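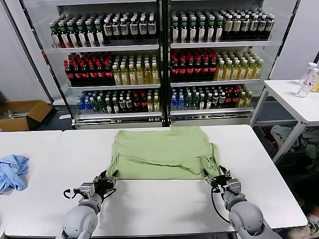 About Bateck

Bateck trains kitchen and housekeeping staff for small hotels, inns and conference centers. The school runs from two classrooms and a teaching kitchen on Lucero Street. Courses are short, scheduled outside peak season where possible, and end with a practical assessment. We do not offer degrees. We issue a certificate of completion, which lists the units passed and the hours attended.

What we teach

The core program has five units: receiving and storage, food safety, dishroom operation, room turnover, and shift handover. Each unit can be taken alone. Employers who send a full team usually start with storage and handover, as those two affect every other department.

Receiving and storage covers delivery checks, date labeling, stock rotation and cooler logs. Trainees learn to reject a delivery in writing and to record the reason. Food safety follows the code in force where the trainee works, so please state your county when you register.

Room turnover is taught by sequence. A trainee learns the order of tasks first and works on speed later. Pass marks depend on the inspection sheet, which has 100 points. Missed items in the bathroom carry double weight. 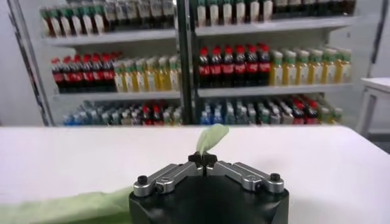
Skondis, writing after the storage unit, said the written part was longer than expected and that the cooler log should be taught before the labeling exercise. The order has been changed. The log now comes first, and the labeling exercise uses the same set of sample deliveries, so trainees fill in both forms from one source.

Class size and hours

Classes are kept to one instructor and one group. Morning sessions start at 7:30 and evening sessions at 5:15. A trainee who misses more than one session of a unit repeats that unit in the next cycle at no charge – the seat has to be booked again through the office.

Shift handover is the shortest unit and takes 3 hours. It deals with what must be written down at the end of a shift: open maintenance requests, late checkouts, allergen notes, equipment out of service. Trainees write handover notes from a set of shift records, then work from a note written by someone else.
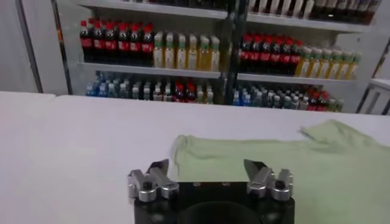 The handover form used in class is called Bemik. It is a single page, printed on both sides, and employers may copy it for their own use. Changes to the form are made once a year, in February, and the old version stays valid until the end of that month.

Registration

Register by mail, by phone or at the front office, Room 316. Bring a photo ID and, if your employer is paying, a signed authorization. Work shoes with a closed toe are required in the teaching kitchen. Aprons are supplied and stay at the school.

Page last revised Monday, January 3, 2022.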